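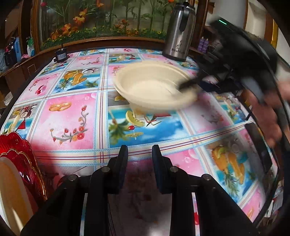
Should we buy spare fingers with the hand grippers, or wait until a pair wears out?

Buy them together. The fingers wear faster than any other part of the tool, and a separate order later means separate shipping, a separate purchase request and a gripper sitting on the shelf while the paperwork moves.

I'm putting that first because it came up three times off-list. The rest of this is a reply to Babar's message, with the budget as I have it now.

On 15/01/2018 Babar Orakzai wrote:

> Mark Anthony,
>
> Before I sign anything I would like to see the whole cost of the
> table work in one place. The draft has a line for grippers and a line
> for "misc." and I don't know what is in the second one.
>
> Specific points:
>
> - Why pairs? The Rano site got by with one gripper per operator last
> year.
> - Nultum and Unodix both quoted. The draft uses the Nultum price and
> doesn't say why.
> - What happens to the hand grippers once the arms arrive in August?
> If they go in a closet I would like to buy fewer.
> - Who pays for the things on the table? Dishes, bowls, cloths and so
> on. At Abella it came out of the office supplies account and the
> office was not happy.
>
> I am not against the purchase. I want to be able to explain it.
>
> Babar

Taking these in a slightly different order.

1. Pairs

The Rano work was pick and place with boxes, and one hand was enough. The task list for this year is kitchen and dining tables in ordinary homes. A good part of it takes two hands: one gripper holds the dish and the other works on it, or one tips it up and the other takes it. Light things need this more than heavy ones do. A paper bowl slides away if you only push at it from one side, and if you close down hard on the rim it creases.

We could share one pair between two operators and have them alternate. I costed that. It saves money on the equipment line and loses it in hours, and the hours are the larger number in this budget.

The request is 17 pairs. That covers every operator on the schedule and leaves 2 pairs over for repairs. I would not go lower on the spares. At Abella we had none, and each time a tool went back to the vendor an operator had nothing to do.

2. Nultum or Unodix

Both sell a parallel gripper you hold in the hand, and both will take our camera mount. The Unodix quote is lower per tool. The differences that matter:

Fingers. Nultum sells replacement finger sets at $176. Unodix doesn't sell fingers separately. If one goes, you return the whole tool.

Lead time. Unodix could not give me a date for the full quantity. Nultum will ship in one lot.

Linkage. On the Nultum tool the pivot pins can be reached with a screwdriver from the top. We had to take a Unodix tool half apart to tighten one joint. It took most of a morning and I would not want to explain the procedure over the phone to an operator in someone's dining room.

Weight. Unodix is lighter, and the operators who tried both noticed it. This is the one point where I think they have the better tool. People's wrists get tired. I've added a line about rest breaks to the schedule.

I asked Unodix again about selling fingers on their own and haven't had an answer. If they agree before we sign, I'd want to look at the numbers again.

3. Spare fingers

One extra set per pair to start with. The part to watch is the ridged strip on the facing side of each finger. Once that goes smooth, thin things like plate edges and bowl rims start to slip, and the operator squeezes harder without noticing, which wears the strips faster. Please have people check the strips when they pack up and write it on the sheet. The sheet already has a column for it that hardly anyone fills in. 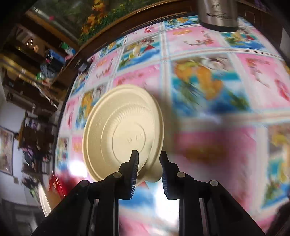
4. Things on the table

This was most of "misc." and Babar is right that it should have its own line.

I propose $200 per operator for the season. That buys disposable bowls, cups, plastic plates and a few tablecloths. The tablecloth matters more than it sounds. If every session is on the same bare desk, the recordings are not much use to the people who train the arms. Where the household is willing, use their own cloth and leave their own things at the back of the table. A patterned cloth is fine. A shiny one is also fine, though try moving the lamp first if there is a bad reflection right where you are working.

Households are not to be asked to supply breakables. If an operator breaks something that belongs to the house, send me a note the same day and I will pay for it out of this line.

Receipts go to me. Please do not send them to the Abella office. They have asked, and they are right.

5. After August

The hand grippers do not go in a closet. The arms will carry the same fingers, which is the other reason I want to stay with one vendor. Any set we buy now fits on the arm later. And we will still need people recording by hand after the arms come, whenever a task is added to the list. My guess is that half the pairs stay in regular use and the others go to Rano, who have asked for them in writing.

What I have not budgeted is storage cases. The grippers came in cardboard last time and most of the cardboard is gone. If anyone has found a case that fits two tools side by side without pressing on the fingers, post the name here.

6. What I left out

Training time, which is in the staffing budget. Batteries and memory cards, which Rano already has in quantity and will lend us. Insurance, which I am waiting to hear about. Travel to the homes is a separate request and is over what we spent last year, so expect a second long message about that.

Babar, if items 2 and 4 are all right with you I can turn this into a purchase request as it stands. If you want the Unodix comparison written up as a table for the file, tell me which columns. Others on the list, please look at item 1 and tell me if your task list really needs both hands. Two of you told me in August that it didn't, and I would like to know if that is still the case before I order for you.

Mark Anthony Buenaventura
equipment and site planning

Contact the list owner | Archive by thread | Archive by author | Back to top
Copyright remains with the authors of the individual messages.
This archive uses cookies to remember your reading preferences. By continuing to browse you accept their use.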